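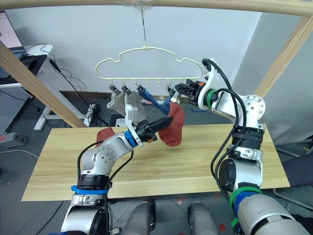
The Kustetti rack is the wooden hanging stand we sell for two-arm laundry cells, and we have been building it in one form or another since well before most of our customers had a second arm to put under it. If you have landed on this page from the Clikell gripper pages, welcome, you are in the right place, and the sizes and order codes are further down. What you get is a crossbeam, the slanting posts that carry it and a light wooden tabletop, and everything else hangs off those. We like a sock job for setting up because it shows you so quickly where the reach is tight. One arm can be up at the right-hand clips while the other is still holding the red sock over the table, and if your bases are a bit too close together that is just the moment you will find out.

What is in the box

Crossbeam, posts, tabletop, a bag of bolts with two hex keys, one multi-clip hanger, one wire hook and a printed setup sheet. Arms, grippers and cameras are sold separately. Order code 1092 is the standard rack. Order code 1570 is the same rack with a spare hanger and a second hook, and it is the one we would buy ourselves, as hangers do get chewed up in the first few weeks while you are still teaching positions.

Setting up the rack

Give yourself an unhurried afternoon. Bolt the posts to the beam finger-tight, stand the whole thing over the tabletop, then go around with the hex key and snug each bolt a little at a time. If you tighten one side fully before you start the other, the beam will end up with a slight twist in it and you will be chasing that twist in your clip positions forever after.

Once the rack is standing, home both arms and run them slowly out to the ends of the beam with nothing on the hanger. Watch the cables more than the joints. A cable loop that looks perfectly tidy with the arm down can swing out a surprisingly long way once the wrist is raised, and you want to know that before there is a post next to it. Leave enough slack for the full reach and then tie it back.

Please do mark your arms, by the way. A colored strap low down and a band in the same color at the wrist will save you a lot of muddle when two people are working on the cell and one of them calls out "left."
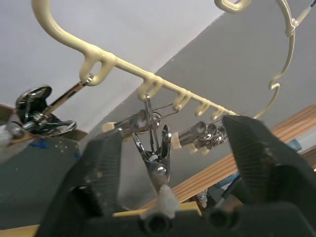

Kemard Equipment Pages -- Issue 953

Looking after the clips

Most of the service questions that come to us about this rack are really about clips. The kind with shiny metal jaws and a coiled spring hold very well, much better than the all-plastic ones we used to ship, but they like to be kept clean. Lint works its way in around the spring and the pivot, particularly if you are hanging anything fluffy and white, and after a while the jaws stop closing squarely. Then the fabric slips, and you spend a morning blaming the gripper when the gripper was fine all along!

Use a dry toothbrush on the springs and a soft cloth on the jaws. Squeeze each clip open a few times by hand and feel for any that are stiffer than their neighbors. Check the little pads as well, and if one has come loose, change the clip and throw the old one out. We have never found a glue that lasted. Please keep oil off them, too, for it ends up on the laundry sooner or later.

While you are in there, wipe down the gripper fingers and the tabletop. Dust on the fingers costs you grip on thin fabric, and dust on the table gets carried straight back up to the fingers. A wrist camera is very handy for this job -- drive it up close to a clip, stop the arm, and have a good look at the jaws on your monitor before you reach for the brush.

We suggest a full clean every 4000 hang cycles. If your cell stands idle over the weekend, Sunday evening is a nice quiet time to do it.

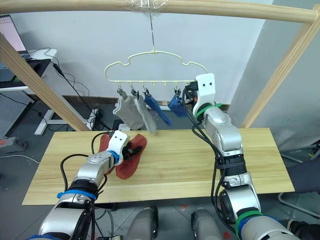
Hanger height is the setting that people fuss over most, and we understand why, since it changes everything downstream. The wire hook can be bent a little to raise or lower the hanger, and it should sit over the middle of the beam so that both arms have a fair share of the rail. It will want to wander along the beam as clips are tugged, so it needs fixing down. We sell a clamp for this (see the Adugna accessories list), but a good thick wad of clear tape wrapped around the beam and the hook does the same job, and plenty of cells run that way. Change the tape as soon as it starts to lift. Then hang a few socks, leave a clip empty somewhere along the rail, and check that the arm can get in next to a sock that is already up without brushing it. Do this at the far end first, where the reach is longest.

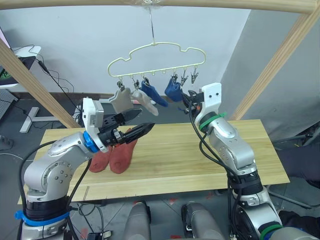

Re-teaching after a repair

Any time you take a gripper off, swap a finger or change the hanger, plan on teaching the clip positions again. Start with the outermost clip on each side and work inward. The pick positions on the table usually need less attention, though you should still bring the open jaws down slowly over a folded item the first time.

Spare parts

Hangers, hooks, clips and bolt sets are kept in stock all year. Tabletops are cut to order, and the next batch ships in June. When you write to us, please include the order code of your rack and tell us which gripper you are running.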